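Re: Mitora preprint - deformable sorting from 1,410 demos

gustavo_k
Read it twice. They train a pick-and-place policy on 1,410 demonstrations, then swap in objects it has never met. Headline result: it copes with soft things nearly as well as rigid ones. I'd like to believe it.

plumbbob
You never believe anything. Which bit this time?

gustavo_k
Table 2. Success means "object ends up in the correct bin". A leg over the rim counts. By that standard my laundry is put away.

Foneck_fan
Harsh. The Ďurica baseline was scored the same way, so the comparison holds.

plumbbob
Same ruler, bent ruler. Did anyone try it on a heap? All their objects start well apart.

csenge_b
Csenge Balogh, one of the people trying to reproduce it. Heaps are what we're on now. Two bins, one marked with a black X, and three rubber chickens. Notes from our group log: 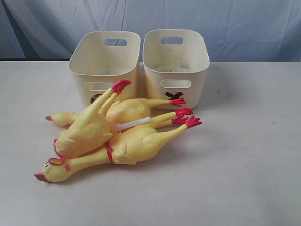 Gustitz lab, November
Start state: pile in front of the bins, heads left, feet right, top one with its legs up against the left bin. We ran 13 trials from piles like this and 2 cleared the table. Usual failure - it closes on two necks at once and dithers.

Foneck_fan
13 trials is an anecdote.

csenge_b
It is. More on Sunday. We score a leg over the rim as a miss, by the way.

gustavo_k
Marry me.

plumbbob
So with their scoring, how many?

csenge_b
Still 2. The others never got as far as a rim.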